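Questions I Get About Small Lidded Boxes (and the Living Room Generally)
Last updated October 2023

I run a little site about keeping a small home livable, and since I posted about my living room in May I've been getting the same handful of questions over and over. So I finally put them all on one page!

Why boxes with lids? Isn't an open basket easier?
Easier to fill, yes. I had open baskets for years and they turned into soup – pens, hair ties, one sad battery at the bottom. A lid makes me stop for a second and ask if the thing really goes in there. It also keeps the dust off, and in my house that's a big deal.

How many do you have out at one time?
Two in the living room. I tried more and I just stopped opening them. If both are full, something has to leave before anything new goes in (I cheat on this at the holidays).

What do you keep in them?
Small odds and ends that don't have a drawer. Spare knobs, beads, little bits the kids want to keep but never look at. I don't sort inside the box. If it's small enough to fit and I'd be annoyed to lose it, in it goes.

Where do you do your sorting?
On the floor by the coffee table, nearly always. I know a table sounds more sensible, but mine collects mugs and mail, and if I drop something down there it doesn't have far to fall. I crouch until my knees complain and then I know I'm done for the day.
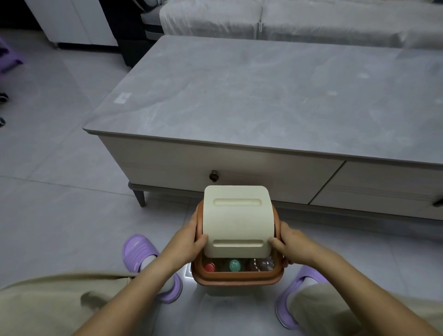

My other rule is one box at a time. Open it, look at every single thing, close it, and only then reach for the next one. When I have both open I end up swapping stuff back and forth for half an hour and calling it tidying.

How do you clean the lids?
Warm water, a drop of dish soap and a soft cloth. If a lid has grooves, dust loves to sit in them, so I go along those with an old toothbrush. Dry it all the way before you put it back on.

Which brand should I buy?
I get asked this the most! I've bought from Groltham and from Buler, and both have held up fine for me. The Radu ones are pretty but the lids are too tight for little hands. Before you spend anything, though, try the thrift store. I've had great luck at the one in Kakville.

Does a box have to match the room?
Nope. I like a color I can spot from the couch. My husband would pick gray for everything, and then we'd never find it again.

I have a LOT of stuff. Where do I even start?
With one surface. A reader wrote to me that she had 1,000 buttons in a kitchen drawer and got down to 330 in a weekend, then 33 that she truly loved. I'm not that brave – I'd start with the coffee table and see how you feel after lunch.

Can I send you a question?
Please do! The contact form is at the bottom of the page. I'm slow, but I read everything.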